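Haner Ordnungsheft, Abschnitt 6: Kleinkram vom Bett in die Schachtel
Stand: 10/14/18

So, jetzt kommt der Teil, auf den ich mich beim Schreiben am meisten gefreut habe. In Abschnitt 5 ging es um die großen Sachen (Decken, Taschen, der Wäscheberg), und wenn ihr den hinter euch habt, liegt bei euch wahrscheinlich genau das herum, was bei mir auch immer übrig bleibt: Brille, kleine Päckchen, Kabel, Stifte, irgendein Schlüssel, den keiner vermisst hat. Dafür nehmen wir eine Schachtel mit Deckel. Eine einzige! Ich habe das früher mit mehreren gemacht und dann ständig in der falschen gesucht.

Was ihr braucht

Eine stabile Pappschachtel mit abnehmbarem Deckel. Ich hebe mir gute Kartons auf, wenn etwas ordentlich verpackt ankommt. Wer lieber kauft: Die flache von Hadwood passt vom Format her, die von Husar ist etwas höher und nimmt auch dickere Sachen auf. Dazu ein Rest Klebeband und ein weiches Tuch.

Schritte

1. Bettdecke grob glatt ziehen. Sie muss nicht perfekt liegen, aber in tiefen Falten verschwinden Ohrringe und Schrauben, und die findet ihr dann nachts mit dem Rücken wieder.

2. Schachtel aufs Bett stellen, Deckel abnehmen und direkt daneben ablegen oder auf die lange Kante stellen. Ich stelle ihn gern hochkant, dann liegt er nicht auf den kleinen Sachen, die noch wegmüssen.

3. Alles Lose auf eine Seite der Schachtel schieben, bei mir ist das immer rechts. Die andere Seite bleibt frei für das, was in ein anderes Zimmer gehört.

4. Zuerst die kleinen Päckchen und Kartons in die Schachtel legen. Wenn sie leicht aufgehen, vorher einen Streifen Klebeband drum.

5. Dann die Brille. Bügel einklappen, Gläser nach oben, nichts Schweres darauf.

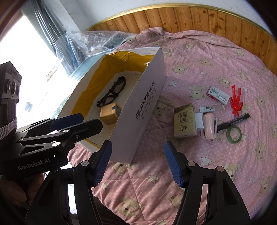

Zwischenstand: Brille und Päckchen sind in der Schachtel, der Deckel steht hochkant daneben.

Achtung: In dem Zustand bitte den Deckel noch nicht aufdrücken. Solange ein Bügel nach oben zeigt, liegt die Brille nicht flach, und dann drückt der Deckel genau auf das Scharnier. Mir ist so schon ein Bügel abgebrochen, im März war das, und die Ersatzbrille lag natürlich bei meiner Schwester in Tilham.

6. Brille also noch einmal herausnehmen, zusammenklappen und ins Tuch wickeln. Das Päckchen an die Schmalseite schieben, damit es beim Tragen nicht gegen die Gläser rutscht.

7. Jetzt den restlichen Kleinkram durchgehen und jedes Teil nur einmal in die Hand nehmen. Entweder es kommt in die Schachtel oder auf die freie Seite. Bei mir wandert immer irgendwas dreimal hin und her, wenn ich mich nicht daran halte.

8. Deckel aufsetzen, an allen Ecken leicht andrücken. Wenn er federt, ist die Schachtel zu voll, dann das dickste Teil wieder raus.

Hinweis zu glänzend ausgekleideten Schachteln: Die sehen hübsch aus (ich habe eine Schwäche für Goldgelb!), aber glatte Dinge können darin ganz schön rutschen. Ein zweites Tuch auf dem Boden hilft. Mit nassem Lappen würde ich da nicht drangehen, ein trockener reicht völlig.

Hinweis zur Beschriftung: Aufdrucke auf dem Deckel könnt ihr lassen. Ich klebe nur an die Stirnseite einen kleinen Zettel mit »Bett«, weil die Schachtel im Regal sowieso mit der Stirnseite nach vorn steht.

Wenn etwas nicht passt

Der Deckel klemmt: Meistens sitzt er verdreht. Abnehmen, um eine halbe Drehung wenden, noch einmal versuchen.

Die Schachtel ist nach einer Woche wieder voll: Dann liegt Papier drin. Bei mir sind es immer Kassenzettel. Raus damit, die kommen in die Mappe aus Abschnitt 2.

Weiter geht es in Abschnitt 7 mit dem Nachttisch, und dafür könnt ihr die Schachtel gleich stehen lassen.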